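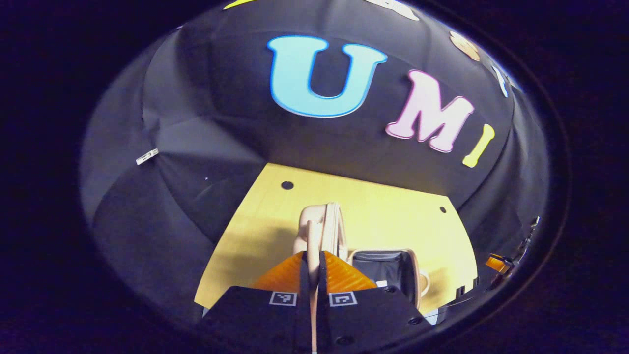 Your planner is fine. Look at your timestamps.

I've been working on manipulation software long enough to have strong feelings about logging, and I'd like to get them off my chest. We spend months arguing about policies and planners, and then we feed them data where the camera and the gripper disagree about what time it is.

Last December I lost most of a month to this. Our policy would come in nicely toward a cup, slow down, and close its fingers just short of the handle. Every time! I retrained it. I changed the learning rate (of course I did). I rewrote the part of Arden, our little planning layer, that smooths the last bit of the approach, and I was very proud of that code until it made things worse.

Then Vandana Shukla sat down with me and asked to see the raw logs. We had 354 demonstrations, and in 43 of them the gripper width was running late compared to the video. The fingers closed on screen and the number caught up afterward. So the policy had learned, quite faithfully, from a world where closing happened at two different moments.

The fix was dull. We use Vilex for recording, and it was stamping frames when they got written to disk, so a busy disk meant a wrong clock. Vandana moved the stamp to the moment of capture – 16 lines, most of them comments – and we threw out the bad episodes.

My opinion, for what it's worth, is that every team should build the replay viewer before the training script. I mean a plain, ugly one, with the video on one side, the gripper width as a line underneath, and a slider. The tags on the fingers make this pretty easy, because you can work out the width from the picture and compare it to what the log claims. If the two lines drift apart, stop and go fix it.

People tell me this is what automatic checks are for, and sure, we have those too. Ours passed all 43 bad episodes. I still watch 30 replays by hand before any training run, usually over lunch, and I plan to keep doing it.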